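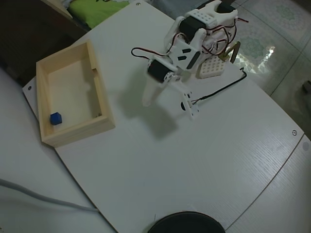

4 min read

The open box, again

Quick one this week, I'm writing between loads of laundry and the dryer buzzer is going to get me any minute.

So. Small wooden boxes with no lid. I've gone on about these before and I'm going on about them again, partly because August is when my work table falls apart (kids' stuff, mail, chargers, half a craft project) and partly because the replies to the last one were mostly "ok but which box." Fair.

Plain light pine. Rectangle. Low enough to see in without standing up. Mine have been on the table through two moves and look it. The one up top has a little notch in the right wall, and I now want a notch in all of them. You can run a cord through a notch. You can hook a finger in it and drag the box over while you're on the phone. If yours doesn't have one, a coping saw and some sandpaper, go slow, pine splits if you get impatient. Ask me how I know. Tape over the cut line first, saw through the tape.

No lid. I keep saying it. A lid is a shelf. You put a lid on a box and by Saturday there's a plate on it.

What goes in: less than you think. One little blue cube in the corner and the rest of the box bare, that's a fine box. A box with room left in it is one you'll drop things into. Once it's heaped up you start putting things next to it, and then you have a pile with a box in it.

My rule is 10 minutes at the end of the day, timer on the oven. Whatever is loose on the table goes in the box. No sorting! Sorting is a different night. When the timer goes you stop, even if there's a marker still rolling around. I did this for 9 days in a row in July and then we had company and I didn't, and it took me one evening to get back to it, not a whole weekend like it used to.

Surfaces

A few of you asked about the white wood-grain boards. Yes, still like them. They don't go dingy looking in the afternoon the way my old dark table did, and you can find a dropped black screw on one. Things that land on white get seen. Cons: pencil. Coffee rings if you leave them overnight. And if you put two panels side by side you get a seam, and the seam eats crumbs. I run an old gift card down mine. A strip of clear tape works too but it goes yellow and then you have a yellow stripe, so.

If your board is screwed down from the top, check the screw heads sit flush. Drag a sock over them. If the sock catches, your sleeve will catch, and so will the bottom of the box, which leaves a scratch in the white that does not come out with anything I own. Quarter turn with the screwdriver. By hand please, not the drill.

Cords

Loose wire across a work surface is the thing that makes it look messy even when it's been cleared. I'm bad at this. Thick gray ones go off the edge and underneath, fine, easy. It's the thin black ones that wander accross the middle and end up under whatever you're trying to slide. What I do now is decide on one side, and every cord leaves by that side. Mine's the left. Doesn't matter which one, as long as you pick. Little twist of something to hold them, I use the ties off bread bags and am not ashamed.

Tiny connectors and plug ends and so on get the box too, but in a jar lid inside the box, otherwise they migrate to the corners and you'll be picking them out with a fingernail.

Floor, while we're here. If you've got shiny tile under your table like half the rentals in this town, every dropped thing skitters. Put down a bath mat on sorting night. Looks silly, saves you crawling under the furniture with a flashlight.

What I paid, since you'll ask

The box I like best right now came from Nolari, the unfinished pine one, $19 for the middle size. Unfinished really does mean unfinished, I had splinters on the inside bottom edge and gave it a once over with fine sandpaper. The Basetti one is prettier, has the finger joints, costs more than I want to say, and is too deep. I lose stuff in it. It's holding onions now. Doing great at it.

The cheapest way is still the thrift place on Ledesma, back wall, under the picture frames. I got 3 in one trip, one of them smelled of cloves, aired it on the porch for a week. Check the corners for wobble before you get to the register. A wobbly corner takes a dab of wood glue and a big rubber band overnight so don't let it put you off if the price is right.

Someone wrote in to say they cut down a wine crate. Love it. Send a picture.

Next time

I want to do drawers. I know, everybody does drawers. But I've been trying the Vastska trays in the kitchen and I have opinions, mainly about the one that's a half inch too wide for every drawer in my house. Also still owe you the answer on felt pads vs. cork, I've had both stuck under the same box for a while (felt on the left, cork on the right) and the felt side has picked up what looks like an entire cat. We do not have a cat.

If you try the 10 minute thing, hit reply and tell me what was left on the table when the timer went. Mine last night was a glue stick, a sock, and somebody's library card which I then put in the box and have since forgoten which box.

Dryer. Gotta go.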